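Contra el aceite milagroso

Llevo desde marzo leyendo sobre acabados para madera y cada vez me creo menos cosas. Empecé con una duda pequeña, qué darle al tablero de la cocina antes de que lo estropee el uso, y he terminado con una carpeta de marcadores que da vergüenza. Foros, fichas técnicas, vídeos de señores que frotan un trapo con música de piano. Todos seguros de lo suyo.

El producto que me recomendaron primero fue Loltix. Aceite duro, una sola mano, «protección molecular». Pregunté en la tienda qué quería decir lo de molecular y el dependiente me leyó la etiqueta en voz alta, que era justo lo que yo acababa de hacer. Cuesta 37 euros la lata pequeña. En la lista de ingredientes hay aceite, cera y una frase sobre componentes propios que cada cual puede interpretar como quiera.

No digo que sea malo. Digo que no he encontrado a quien lo haya comparado con un aceite de linaza cualquiera, en la misma madera y con el mismo trato, y me cuente luego cómo está cada trozo al cabo de un año. Lo que hay son fotos del primer día. El primer día todo queda precioso, también lo mío cuando le doy aceite de girasol a la tabla del pan (ya sé, ya sé, se enrancia).

Mi amiga Emília Vávra, que barnizó puertas en un taller de Motdale durante 6 años, tiene una teoría menos romántica: la gente compra el color que sale en el bote y después busca razones. Le parece bien, por cierto. Lo que le molesta es que se venda como ciencia. Según ella, en el taller usaban un barniz al agua de lo más corriente y los clientes elogiaban «ese acabado natural de toda la vida».

Con lo de «natural» también tengo mis reservas. La trementina es natural y no la quiero cerca del pan. Y lo de dejar la madera sin nada, que ahora se lleva mucho, me parece una idea estupenda para quien no derrama café. Yo derramo café.

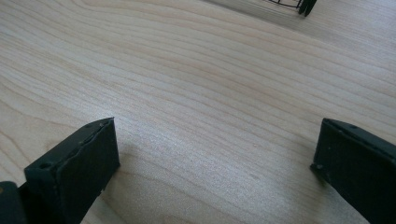 La veta, de cerca y con luz suave.

Reconozco que la madera clara desnuda tiene algo. Por eso desconfío un poco de mí mismo: me gusta tal cual, y cuando algo me gusta tal cual enseguida encuentro argumentos para no tocarlo. El blog de Ziółkowski, que es de los pocos que leo entero, defiende el jabón: escamas disueltas en agua, se friega, se deja secar y se repite cuando toque. Suena barato y sensato. También suena a tarea que haré dos veces y olvidaré en verano.

Luego están las pruebas de la gota. Dejas una gota de agua sobre el tablero, esperas, y si no hay cerco, aprobado. He visto la misma prueba con 4 minutos de espera y con 7 horas, y en ambos casos el autor concluía que su producto era el mejor. Nadie deja ahí una sartén, ni un limón partido, ni a un sobrino.

De momento he pedido una muestra de Undgate, otra marca de la que no sé nada – precisamente por eso, para no llegar con la opinión puesta – y voy a probarla en un recorte junto al jabón y a la linaza barata. Tres franjas, lápiz por detrás, y a vivir encima. Si alguien tiene un tablero con varios años de jabón y quiere contarme la verdad, los comentarios están abiertos. Las fotos del primer día os las podéis ahorrar.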